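Section 4: Preparing a Property for Guest Arrival

This section applies to all self-catering properties managed under the Kereama letting program, including cottages, barn conversions and apartments. Owners and changeover staff must complete the steps in order before the arrival status of a property is set to Ready in the Malteck booking console. Properties with a shared entrance or shared parking are also subject to Section 6.

Before you begin

You will need the property keys, the changeover sheet for the current booking, and the owner code issued with your letting agreement. The owner code is printed on the first page of the agreement. If it has been lost, contact Owner Services and ask for Roya Shirazi.

Note: Changes made in the console after the arrival status is set to Ready are not sent to the guest. Complete all edits first.

4.1 Confirming the booking details

1. Sign in to the console and select Properties, then select the property by name. Two properties in the Loton area have similar names. Check the postal address before you continue.

2. Open the Bookings tab and select the next arrival. The party size, the number of bedrooms requested and any request for a crib or high chair are listed under Party.

3. Compare the party size with the maximum occupancy shown on the property page. If the party size is greater, do not prepare the property. Select Refer and wait for a reply from the office.

4. Print the changeover sheet. The sheet must be the version issued on or after 5th November. Earlier versions do not include the heating check and will be returned.

4.2 Setting up the bedrooms

1. Make up each bed shown on the changeover sheet. Where a twin room can be converted to a double, follow the arrangement on the sheet even if the previous guests used the other one.

2. Place one bath towel and one hand towel on each made-up bed. Towels for an en-suite shower room are left on the rail in that room.

3. Open the windows for the length of the changeover and close and lock them before leaving.

Caution: Do not use bed linen from the owner's private closet. Linen that has not been through the Ollgate laundry service is not covered by the cleaning standard.

4.3 Heating and hot water

1. Check that the boiler is on and that the display shows no fault code. Fault code 163 means that the system pressure is low. Refill the system as described in the boiler manual kept in the kitchen drawer, then wait for the code to clear.

2. Set the room thermostat to the arrival setting. In July, leave the heating off and set the hot water only.

3. Where the property has a wood stove, remove cold ash to the metal bin outside and close the stove door. Leave one basket of logs beside the hearth.

Caution: Ash can remain hot for a long time after the stove appears to be out. Never place ash in a plastic bag or in the household trash.

4.4 Outside areas

1. Sweep the patio and wipe down the table and chairs. Cushions are stored indoors between bookings.

2. Check that the garden gate closes and latches. Report a damaged latch on the same day, particularly where the party includes children or a dog.

3. Confirm that the parking spaces named in the guest letter are clear. Contractors' vehicles must be moved before the guest arrival time.

4. Where the property is supplied from an oil tank, read the gauge and enter the figure on the changeover sheet. A delivery must be ordered if the tank holds less than 1,000 liters.

4.5 Completing the changeover

1. Walk through every room with the changeover sheet and initial each line. Lines that do not apply are marked N/A and are not left blank.

2. Return the keys to the key safe and reset the code to the one shown for the new booking. Test the code with the safe door open before closing it.

3. In the console, enter the oil reading, any breakages and the time of completion. Select Save.

4. Set the arrival status to Ready. The guest receives the directions and the key safe code by email.
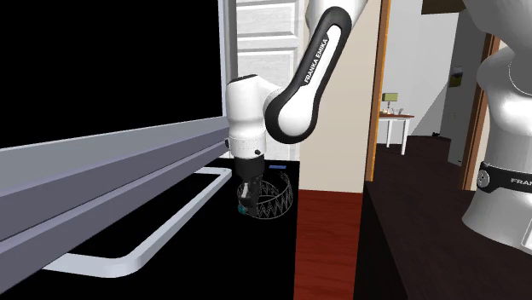

4.6 If the property cannot be made ready

1. Set the arrival status to Delayed and choose a reason from the list.

2. Telephone the office. An email alone is not sufficient on the day of arrival.

3. Remain at the property until the office has confirmed the new arrival time or has told you that the guests will be moved to another property.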